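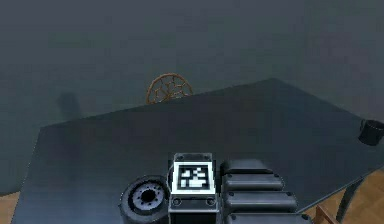
Simulation Laboratory – notebook, April
Subject: Grarulia indoor simulation kit (supplied by Lornov), trial licence
Status: under review, second session

Purpose of the session. To establish whether the Grarulia kit is suitable for the preparation of domestic tasks before these are attempted on hardware. The alternative under consideration remains the Marras package, for which we hold an existing licence until the end of the summer. No recommendation is made in this entry.

Installation. The second workstation was used throughout. The installer completed at the first attempt, which was not the case last time. The licence key had to be entered again after the restart, and the supplier has been asked whether this is intended. The house file was loaded from the local disk; loading it from the shared drive remains too slow for daily use.

Items carried over from the first session:

1. Start-up pose is now read from the configuration file. Closed.
2. Physics step and rendering rate can be set separately. The manual still gives the old command for this, so please use the note pinned in the shared folder. Closed on our side.
3. Log files are overwritten without warning if the run name is repeated. Still open. Until it is mended, all runs are to carry the initials of the operator and a running number.

Navigation. The task chosen for the afternoon was passage from the room into the corridor through the double doors, both leaves open. The start position was set on the parquet with clear floor up to the doorway. 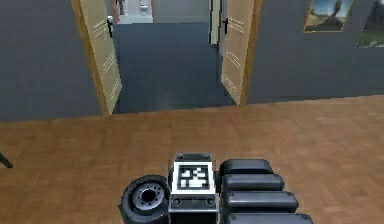
Seven runs were planned for this route and all seven were logged. In two of them the planner stopped short of the threshold and asked for a new goal. The replay suggests that the open door leaves had been given a wider safety margin than the walls, although the settings file lists a single value for both. To be raised with Lornov. The margin should not be altered by hand in the meantime, as the Marras comparison depends on the same figure.

Marker tracking. The square marker on the housing was kept in the robot's own view for these checks. The pose estimate was steady when the model stood still. Under rotation there was a small lag, visible on the plot but not yet measured. A proper measurement needs the time stamps from both streams, and the kit at present exports only one of them.

Batch running. The trial licence allows 1,000 episodes in a single batch. A batch of that size was started at 16.30 and left to run. Memory use climbed slowly during the first part and should be looked at before anything larger is attempted.

Support and cost. Replies from Lornov have been courteous and fairly prompt. The quotation separates the core kit from the Fitanholm house library, and the latter is charged per seat. This was not clear from the brochure. A written answer is needed on whether student accounts count as seats.

Outstanding:
– send replay files for the two stopped runs to Lornov
– repeat the doorway route in Marras with the same start position
– ask for export of the second time stamp
– check the batch log on Saturday and copy it off the workstation before the disk is cleared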